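Keeping Food Tubs and Lids in Order

Plastic tubs are useful until there are too many of them. Most kitchens end up with a drawer of bottoms that have no tops, and a second pile of lids that fit nothing. An evening is enough to fix it.

Start by taking everything out. Put a lid on every tub. Whatever is left without a partner goes to the garage for screws and seed packets, or into the recycling if your town takes it. Cracked corners go too.

Pick one or two shapes and stick with them. Rectangular tubs waste less shelf space than round ones. Rounded corners are easier to wash than sharp ones, where sauce collects and dries.

Washing

Lids take more work than tubs. The raised rim holds grease on the underside, and a sponge slides right over it. Use an old toothbrush with a drop of dish soap, then rinse hot. Stand the lids on edge to dry. If you stack them flat they will still be wet the next morning.

For tomato stains, spread a paste of baking soda and water inside the tub, leave it overnight and wash as usual. It lightens the stain but may not remove all of it. A sunny windowsill helps some — I leave mine there for a day in October, when the kitchen gets low sun.

For smells, crumple a sheet of newspaper inside, close the lid and leave it for 2 days.

Filling and closing

Let soup cool a little before the lid goes on. Leave a finger of space at the top of anything going in the freezer. Set the tub on a flat surface and press the lid down at the corners first, then along the long sides.

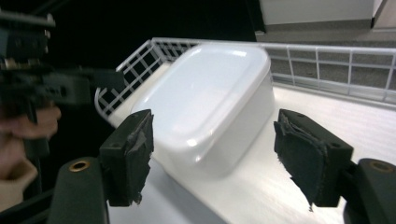 White tubs hide what is inside, so label them. Masking tape and a marker work fine. Put the tape on the side, where you can read it when the tubs are stacked, and write the contents and the month. Peel the tape off before washing or the glue will set.

Purificación Villanueva wrote in to say she keeps a list on the freezer door and crosses things off as they come out. I tried it and lost the pen, but it is a good system for a chest freezer.

Next page: cleaning the rubber seal on a refrigerator door.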